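The Reltodum Bequest

Nia Howells did not believe in the aunt. She had believed in aunts generally, having had several, but this one came with a lawyer's letter, a check for 575 dollars and a house on the far side of Swai, and in her experience relatives you had never met did not leave you houses. They left you bills.

"It's a real house," said Gwawr Wogan on the phone. Gwawr had handled the estate. "It has a roof."

"How much of one?"

"Come and look at it before you get rude."

So she drove out in October with a flashlight, a sandwich and a folder for the paperwork she expected to be asked to sign. The road past Swai was supposed to be paved. Parts of it were. The house stood behind a row of dead elms, and the key worked on the first try, which made her more suspicious.

There was a piano in the front room. There was a calendar in the kitchen from 2000, still turned to the month of March, with the word "dentist" written in one square and crossed out. Nia opened every cupboard. She was looking for the catch. A leak, a lien, a second aunt.

"People in town say she talked to the dead," Gwawr had told her, in the voice of someone passing along a recipe.

"People in town should get cable."

She found the notebooks upstairs, under the bed, in a suitcase that smelled of mothballs. The aunt had written down every conversation. The dead, as it happened, had very little to say. They wanted to know about the weather. One of them, a man called Reltodum, asked on page after page whether the gate had been fixed. There was never a word about where he was or what it was like there, and the aunt did not seem to have asked him.

Nia read until the flashlight went yellow. It was a poor sort of fraud, she thought. If you were going to make up a ghost, you would give him a murder, or at least some money in a wall. You would not give him a gate. 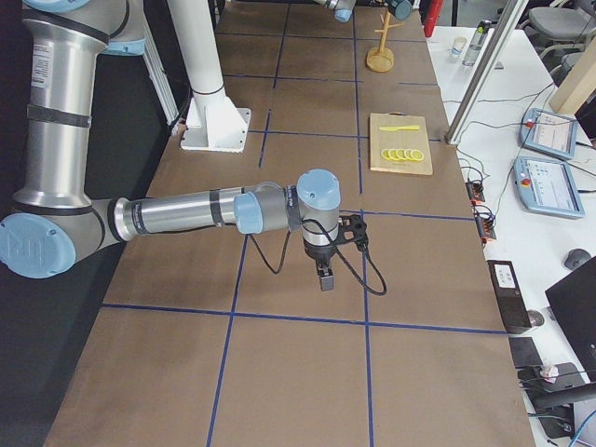
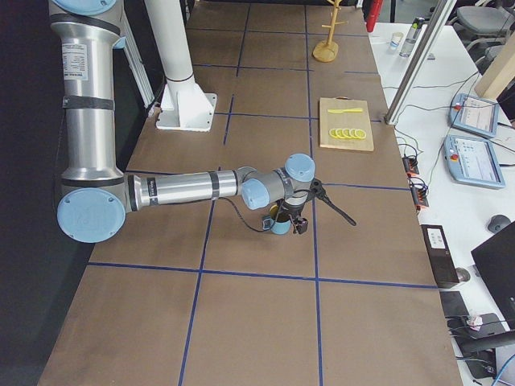 Brown paper and blue tape on the long table, with the arm reaching over it.

She slept in her coat on the sofa. Some time in the night she woke up and heard a banging, slow and not quite regular, from the side of the house. She lay there and listed the possible causes. Wind. A shutter. Gwawr, who had a sense of humor and a car.

In the morning she went out and there was the gate, hanging by its top hinge. The wind was blowing. A gate with one hinge will bang in the wind. She told herself this twice, out loud, and then drove back into Swai and bought a hinge and a packet of screws, and paid too much for both.

"So you're keeping it," said the lawyer, when she called.

"I'm fixing a gate. You can't sell a place with a gate like that."

"Did you find the notebooks?"

"I found some notebooks."

"And?"

Nia looked at the new hinge, which was shinier than the old one and slightly the wrong size.

"She had nice handwriting," she said, and went to look for a bigger screwdriver.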